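# How do you teach a robot to pick up a cookie box?

If I asked you to grab a box of cookies off a table, you wouldn't even think about it. Your hand would just go. You'd probably be chewing before I finished the sentence!

Robots have a much harder time. I work at a small lab called Nallmont, and my job is helping a robot named Likham learn to use its hands. I want to tell you how we do it, and what we found out this spring, because one part of it really surprised me.

## Learning by copying

You might think we type in instructions, like "move your arm this far, now close your fingers." People have built robots that way for a long time, and it works great in a factory where every part shows up in the same spot. But a kitchen table is never the same twice. Somebody moves the cookies. Somebody leaves a packet of wipes in the way.

So we let Likham copy us. My friend Rodica Pascu puts on a pair of special gloves, and when she bends a finger, the robot bends a finger too. (It feels very strange the first time. I kept waving at it.) She picks something up, puts it down, and the computer saves everything: what the robot saw, and how its arms and fingers moved. We call one of those recordings a demonstration, or a "demo" for short.

After that comes the practice part. A computer program looks at all the demos over and over and tries to guess the next move. Here's what the robot sees - what should the hand do now? When it guesses wrong, the program changes itself a tiny bit. Then it guesses again, and again, all night long while the rest of us are asleep. 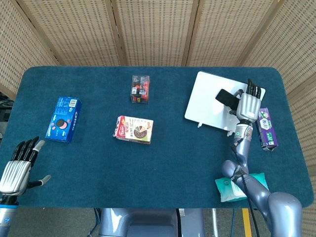 The big question for us was which demos help the most. Is it better to show the robot the same neat table lots of times, or a different messy one every time?

## Our experiment

Bohdan Shevchuk came up with a way to test it. We made two sets of demos, with 2000 in each set. In the first set, which we called Tidy, every object started in its own special place. In the second set, called Jumble, we moved things before every single demo. We turned boxes sideways, we tipped them over, we put flat things next to tall things.

I was in charge of the jumbling, and I got very good at it. My little brother says I've been training for that my whole life.

Then we trained the robot two times from scratch, once with each set. In April we gave both versions the same test: 600 tries at picking up the object we asked for, on tables neither one had seen before.

Want to guess?

The Tidy robot got it right 7 times. Seven! It kept reaching for the places where things *used* to be, and its fingers closed on air. The Jumble robot got it right 406 times.

I knew Jumble would win, but I didn't think it would win by that much. Rodica thinks the Tidy robot never really learned to look. It learned where to go, a bit like when you walk to the bathroom in the dark. That's fine until somebody moves the bathroom.

## What still goes wrong

406 out of 600 sounds good, but it means 194 misses. Flat things are the worst. Try picking up a playing card from a table with mittens on and you'll see why. Boxes that lean on each other are tricky too, and see-through plastic can be hard for a camera to make out.

We also don't know yet if 2000 demos is a lot or a little. Maybe half as many would do, if the tables were messy enough. That's what we're testing next, with a new hand called the Clarero that has softer fingertips.

## Try it at home

Ask a friend to close their eyes, then tell them how to pick up a spoon using only words like "left," "forward," and "squeeze." Move the spoon and try the exact same words again. Then let your friend be the boss, and you be the robot.

*Written for the Zaidi Kids' Science Page, July 2025*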